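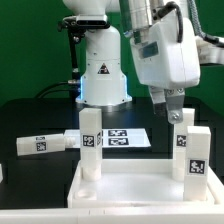 Karla Gallegos has been making blocks and trays in Costevcombe for long enough that she no longer thinks of them as toys, although plenty of her customers do. Her firm, Felov, makes one main thing, a set called the Galindo: upright blocks with a peg at one end, and a tray with sockets to stand them in. Three of the white ones are standing in their tray when we begin, with another lying on its side to the left, its short peg sticking out at the right-hand end. That peg is what she wants to talk about first, and we stay on it for most of an hour.

"People look at the block," she says. "It's big, so they look at it. But the block is just something to hold on to. The work is all in the peg and the hole."

The Galindo was first made for hand clinics, where people who had injured a wrist or had an operation on their fingers needed something to pick up and put down again. The older sets in use then had thin pegs and small holes. Gallegos had used one herself, after breaking her thumb, and found it dull.

"You were pinching little dowels for twenty minutes. It was like doing someone's filing. I wanted something you could get your whole hand round, that stood up when you'd finished with it. If it stands up, you can see you've done it."

She drew the first one on the back of a delivery note. It was too tall and fell over whenever a sleeve touched it. The second was too fat for a child. The standard block now is 92 millimetres tall without the peg, a size she reached by cutting lengths off a piece of fence post and handing them to everybody who came through the door.

"I asked them which one they'd like to pick up again. I didn't ask which was the best. If you ask for the best, people start guessing what you want."

The sockets are round, and I ask why, when the blocks themselves have corners. She says she tried it the other way.

"Square hole, square peg, yes, we did that for a year. It's a different job. You've got to get it over the hole and you've got to turn it the right way as well. For some people that's exactly what they need and we still make a square tray if you ask. But most people want to get it in first and turn it afterwards. A round peg lets you do that. You can put it in crooked and then twist it till the faces line up with the edge of the tray."

How tight the peg should be is where she and her business partner, Teodoro Huerta, have always disagreed. Huerta does the machining and likes a close fit. Gallegos likes a bit of slack.

"Teodoro's pegs go in with a sort of sigh. It's lovely. But you need two hands to get them out, and one of the hands is meant to be resting. So we argued and we settled on a fit that neither of us likes very much, and that's been in the catalogue ever since."

Huerta is at the other end of the workshop when she says this and does not look up. Later, when I ask him for his side, he says the slack has grown over the years. "She comes in early and changes the drawing," he says. Gallegos says she has changed it twice.

The tray gave them more trouble than the blocks did. The first version was a flat board, and blocks that were knocked over rolled to the edge and went on the floor. Customers in clinics rang up to complain about bending down. A rim was the obvious answer, but a high one got in the way of the wrist.

"You come in over the side with your hand, so the side can't be in the way. But it has to be enough to stop a block. I had a bit of skirting board and I planed it down and down until I could lay my forearm across it and forget it was there. Then I put it up a touch, and that was it."

The floor inside the tray is flat, and she is firm about that too. An early customer asked for dips between the sockets so that spare blocks could lie in them. Felov made a batch. "Crumbs," she says. "Every one that came back for repair had biscuit in it. You want to be able to wipe it in one go."

She prefers a dark table under a white set, and tells customers so when they ask. The edges show up, and someone with poor sight can find the rim without feeling for it. For people buying coloured blocks she suggests a pale cloth. She has no strong feelings about colour otherwise. White sells the most and marks the most, and she recommends warm water with a little washing-up liquid, then a dry cloth round the peg. Never leave the blocks soaking, she adds. A peg that has been in a sink overnight will not go back in Teodoro's sockets, though it might go in hers.

There is a right way to set out the tray for somebody who has not used it before, and she shows me on a spare set with her own hands. Leave one block lying down beside the tray, with the peg pointing towards the sockets. Stand one or two in place already, so that the person can see where things are going. Don't fill the back row first.

"If the back's full you can't see what's behind the front. One block hides another. I've watched people hunting for a hole that had a block in it the whole time. Start at the side, leave a gap, and let them work out the rest."

Therapists have their own methods, and she has given up writing instructions of more than one page. At the hand clinic in Wasbridge they have people take the blocks out from left to right and put them back from right to left. A primary school uses them for taking turns. One man wrote to say that his mother, who is in her eighties, stands them up every morning while the kettle boils and lays them down again at night. Gallegos keeps that letter in the drawer with the order book.

The order book is still on paper. By the end of November the firm had sold 2956 sets, all of them packed on the bench by the back door. Each block weighs 330 grams in the heavy version, which is made for people who cannot easily feel whether they are holding something. The light version is less than half of that and goes mainly to schools. They look the same on a shelf, and twice the wrong ones have been sent out. Now the heavy ones have a dot on the underside, next to the peg.

I ask what goes wrong with them. Pegs, she says, and nearly always the same way. Someone drops a block on its end on a hard floor and the rim of the peg gets a burr on it. It can be taken off with fine paper, a few turns and no more. People tend to carry on until the peg is loose, and then they send it back and say it was always loose.

"I don't mind. We put a new one in. It takes Teodoro ten minutes and he enjoys telling me about it."

She is working on a deeper tray now, with the sockets set further apart, 34 millimetres between one rim and the next, for people who use a whole fist and need the room. The first one is on the windowsill with pencil all over it. She thinks it is too big to store. Huerta thinks it is fine. They have until spring to decide, when the Wasbridge clinic wants to try it.

Before I leave she picks up a block from the spare set, puts it in its socket slightly off true, and turns it until it is straight. She does this several times while talking about the price of postage.

Words: Ildikó Jakab, December 2018

Search this site
Enter keywords
Go

Comments

Evaristo Varela
We've had the heavy set at our day centre for years and I can confirm the bit about biscuits. Ours is the flat tray and it still gets them in the sockets. A cotton bud does it.

Noemí Sandoval
Does anyone know if the square tray takes the ordinary blocks or do you have to buy different ones? The catalogue doesn't say.

Evaristo Varela
Different ones, I think, as the peg has to be square too. Ring them up, they do answer.

Noemí Sandoval
Thanks, will do. My son turns every block so the faces match before he'll let anyone else have a go, so perhaps he's ready for it.

Contact us | Copyright 2018 | Back to top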